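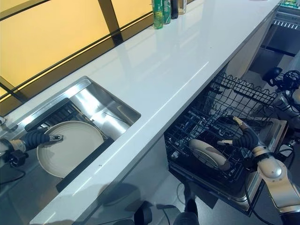 Photo: Grullmont

About Grullmont

Grullmont is a contract testing laboratory for drinking water, process water and trade effluent. We work for small water suppliers, food and drink producers, housing associations and farms with private boreholes. Our main laboratory is at Trerngate, with a sample reception point at Distden for customers on the eastern side of our area.

What we do

Most of our work falls under chemistry or microbiology. The chemistry section measures pH, conductivity, turbidity, hardness, nitrate, nitrite, ammonia, chloride, sulphate and a fixed suite of metals. The microbiology section carries out plate counts and tests for coliforms, E. coli, enterococci and Legionella. Taste and odour assessments are done on request, on unfiltered samples, by a trained panel.

We do not test for radioactivity, asbestos fibres or pesticides. Requests for these are passed to a partner laboratory and reported under that laboratory's name, with the original certificate attached.

How samples are handled

Each sample receives a number on arrival and keeps it until disposal. The number appears on the bottle, the worksheet and the report. Samples for microbiology must reach us within 24 hours of being taken and should travel in a cool box between 2 and 8 degrees. If a sample arrives outside those limits we contact the customer before starting work - the test can still be run, but the report will carry a note to that effect.

Bottles are supplied by us and sent out with the booking form. Bottles for chlorinated supplies contain a small amount of sodium thiosulphate and must not be rinsed. Metals are collected in a separate acid-washed bottle. Please do not decant from one bottle to another.

Chemistry samples are kept for 18 working days after the report is issued. Microbiology samples are discarded once the result has been checked.

Reports

Results are issued as a PDF and, where asked for, as a spreadsheet file. Each line gives the determinand, the method reference, the result, the unit and the limit that applies to the type of supply. Measurement uncertainty is available for every quantitative chemistry method. A failed limit is telephoned through on the day it is confirmed, before the written report goes out.

Our records

All results since the laboratory opened are held in Ocampo, our own sample management system. Ocampo holds the history of 1392 sampling points, of which 1261 are in regular use. The remainder are disused boreholes and closed sites, retained for comparison. Customers can ask for the full history of any point they are responsible for, and there is no charge for this.

Private supplies

We test over 275 private supplies, mostly wells and springs serving one or two houses. Owners who have not had a supply tested before should ask for the basic suite first. Further tests can be added once those results are known, often without a second visit.

Collection and opening times

The Trerngate laboratory accepts samples on weekdays from 8.30am to 4.30pm. Distden closes at noon on Wednesday. Booking forms, price lists and bottle requests are handled by the Trerngate office.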